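Prustero Degree Planning System

Prustero is a degree planning and enrollment system for colleges, universities and adult learning centers. It gives students a single record of the courses they have finished, the courses they still need and the terms in which those courses are offered. Advisors work from the same record, and changes made by one party are seen by the other at the next sign-in.

The system is developed and supported by Fadach from its office in Prillbridge. It is offered under an annual license to accredited institutions.

Who uses it

Prustero was designed for institutions that serve large numbers of part-time, transfer and returning students. These students often bring credit from several schools, and a paper audit can take weeks to complete. The transfer credit module accepts scanned or electronic transcripts, matches each course against the institution's own catalog and places any unmatched course in a queue for faculty review. No credit is awarded without approval by a member of staff.

Inskip College adopted the system in January, beginning with its evening and online programs. The first group consisted of 401 students. The college has since extended access to its nursing and education departments.

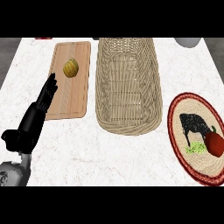 Advisors may set alerts for students who have not registered by a given date, who have dropped below the credit load required for their financial aid, or who have enrolled in a course that does not count toward their degree. Alerts are sent by e-mail or text message, according to the preference the student has chosen. A student may change this preference at any time — the change takes effect the same day.

Standard features

Degree audit for certificate, associate, bachelor's and master's programs
Term-by-term course planner
Transfer credit review queue
Advisor notes, with separate settings for shared and private entries
Appointment calendar
Reports on retention and time to degree
Screens in English and Spanish

The standard report library contains 87 reports. Institutions may request additional reports through the support desk, and a fee may apply to requests that draw on outside data.

Licensing

Licenses are based on the number of enrolled students. The smallest license covers up to 600 students and includes 20 staff accounts. Larger institutions should contact the Prillbridge office for a written quotation. Consortium terms are available to groups of schools that share a catalog.

Setup and training

Setup normally begins with a review of the institution's catalog and degree rules. Fadach staff enter the rules, and the registrar's office is asked to test them against past graduates' records before the system is opened to students. Training for advisors is held online or on campus. Travel costs for training on campus are billed separately.

Records and privacy

Student records remain the property of the institution. They are encrypted in storage and in transit, and they are returned in a standard file format if a license is not renewed.

Page last updated 28 Oct 2019. Terms are subject to change at renewal.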